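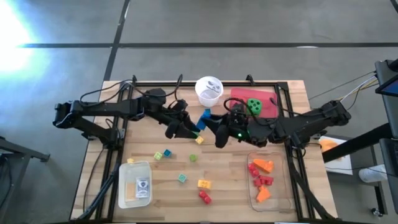

Can a robot put away the mess on a kitchen table or restock a store shelf yet?

Parts of it, slowly, and mostly when the things are hard, small and not touching each other. A whole table from start to finish, with a person out of the room, is still a stretch for the setups I got to work with or read about this semester.

Household and Shop-Floor Chores: What Two Arms Can Manage
Final project report, Stindis course
Submitted 7th April

Why I picked this

I work weekends at Ghorbani Hardware, and a lot of my shift is putting stuff back where it goes. Customers pick up a box of hinges in aisle two and leave it with the paint rollers. Somebody (me) walks it back. Then I go home and do the same thing with the kitchen table. So when the project list came out and one line said "tidying with two arms," I signed up before I'd read the rest of it!

My plan was to compare three kinds of chore: clearing a table into containers, facing up a shelf, and folding towels. I dropped the towels in the second week. Cloth is its own project and I'd have been here until summer.

The table work

All of the table work was done in the Grametti lab, on the butcher-block table with one arm coming in from each side. Toy cubes and studded bricks stand in for the small junk that collects on any table, and a glass baking dish and a clear plastic container are the places it can go. I liked that the containers were real kitchen things. A glass dish is a rude thing to put in front of a camera, because the edge more or less disappears depending on the light, and that's exactly what a robot is going to meet in somebody's house.

I logged every grasp attempt in a spreadsheet, and by the end I had 1846 of them. Please don't ask me about the column where I changed my mind on what "partial" meant. I went back and recoded it over spring break.

Cubes were the easy part. A cube has flat sides, it's the right size for two fingers, and if the gripper comes in a bit off it tends to scoot into place. Bricks were fussier because of the studs. If the brick is lying at an angle, the fingers can close on a stud and one flat side, and then it twists when it's lifted. What helped most was letting both arms work on the same piece. One holds, the other gets a better grip, and they pass it over. It's slow and kind of sweet to watch, like two people who've never met trying to hand each other a cup of coffee.

Passing also let us use the whole table. With only one arm, anything on the far side was out of comfortable reach, and the arm would stretch and get wobbly right at the moment it needed to be steady.

What went wrong most

My biggest category by far was "pushed it." The gripper comes down slightly early, touches the cube with the outside of a finger, and moves it. Then the arm closes on air where the cube used to be. A person does this all the time too, but we feel it and correct without thinking about it. The Kustach controller we ran would finish the whole motion, go over to the dish, open up politely and drop nothing.

Second was stacking. As long as things were spread out, fine. Once bricks were piled against each other in the dish, getting one back out (I tried unloading as well, since a dishwasher has to be emptied too) was a different job. Pull one and two shift.

Third was big light things. The foam die was my favorite object and my worst score. It's wide for the gripper, it squashes, and when you let go it can roll off in whatever direction it likes.
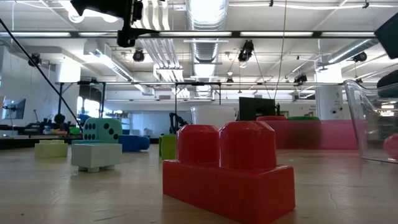 Figure 2. Red brick close up at table height, with the mint-green foam die on top of a block behind it to the left.

From down at that level you also get a feeling for how much one object can hide another. A person leans over and looks. I had assumed more cameras would just fix it, and they do help, but then somebody has to decide which view to believe when the views disagree, and for the arms we used that part was still pretty basic.

The shelf work

I only got 4 sessions on this, so take it lightly. I borrowed empty product boxes from the store and set up one shelf. The job was to pull everything forward to the front edge, labels out. Pulling forward went well! Labels out didn't. Turning a box in place on a shelf with another box right next to it needs a wrist move I can do half asleep, and the arm had to take the box all the way out, turn it, and slide it back in. It'd get there. I timed myself against it once and then decided not to put that in a chart.

The other thing I noticed is all the stuff that comes before the chore. Someone has to roll the rig up to the shelf, check nothing's in the way, start it, and stand near the stop button. At the store that someone would be me, and I could've done the shelf.

Where I'd use one now

If a place has the same small hard parts coming in all day, in bins, and speed isn't a big deal overnight, I think it's worth trying. Sorting returned fasteners at Ghorbani would be a decent fit, and I've told my manager so (got a shrug). In a home, I'd say picking up toy bricks into a wide box is close. Not a narrow jar, please.

I wouldn't trust it with anything that breaks or spills, and I wouldn't leave it with a dog.

Things I'd change

Fix the definition of a partial success before logging anything. Big one.

Mix the lighting on purpose. Most of my runs were in the afternoon, so I can't say much about mornings or a dim kitchen.

Use 6 object sets in place of the 3 I had. By the end I knew which cubes were going to behave, and I suspect I was setting them down in friendly spots without meaning to. Next time I'd have a classmate who hasn't seen the scores lay out the table.

Start the shelf work earlier. I kept putting it off because the table was more fun.

Files

The spreadsheet and my session notes are in the Stindis course folder, under April. The tab called "old" is the one from before I recoded the partials, so use the other one.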